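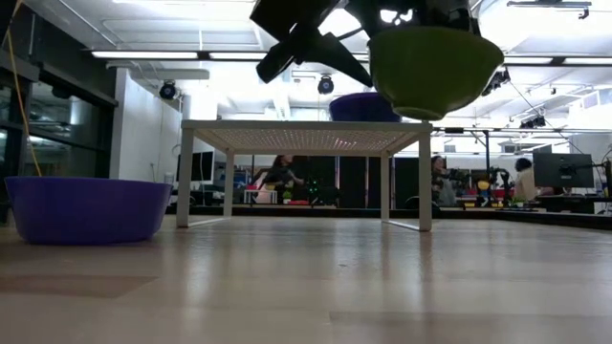 Yayra Aidoo asked on the ticket whether the gripper is still letting bowls slide when it turns them over, and whether we'd tried anything besides turning up the force. Short answer: yes to both, and I think we're close!

So, where things stand. The cell is the bowl-handling one at Grandholm, the one that keeps a low white table and a few bowls in reach. I took it over from the Donnelly job in July, and it ran fine for weeks. Then on Saturday it started dropping bowls partway through the flip. Not every time, which made it really annoying to chase.

First thing I did was wipe down the fingertips and re-home the gripper. No change. Then I bumped the grip force from 50 percent up to 65, and that made it worse — the rim flexes a little when you squeeze it hard, and the bowl walks right out of the fingers. I put it back to 50 and left it there.

Next I pulled the log (attached in Fillilo, same ticket number). The gripper has done about 2000 cycles since the pads were last changed, and the closed position reads 2 mm tighter than it did at setup. That looks like pad wear to me. The inside pad has a shiny stripe right where the rim sits, and you can feel it with a fingernail.

I swapped both pads, ran the open/close calibration twice (the first one timed out, no idea why, the second went through clean) and slowed the wrist down for the flip. After that I ran 294 flips over the afternoon and got one drop, early on, with the big wide bowl. The smaller ones all made it.

Ye-seo Chae wrote back that the big bowl should have its own grasp point, a bit farther down from the rim, and I agree. I haven't saved one yet. The Zosach pendant keeps kicking me out of the teach screen when I try to name a new grasp — has anybody else seen that? I'm on the older firmware, if it matters.

Leaving this open till the big bowl is sorted. Yayra, could you send me the part number for the softer pads? I used up our last pair.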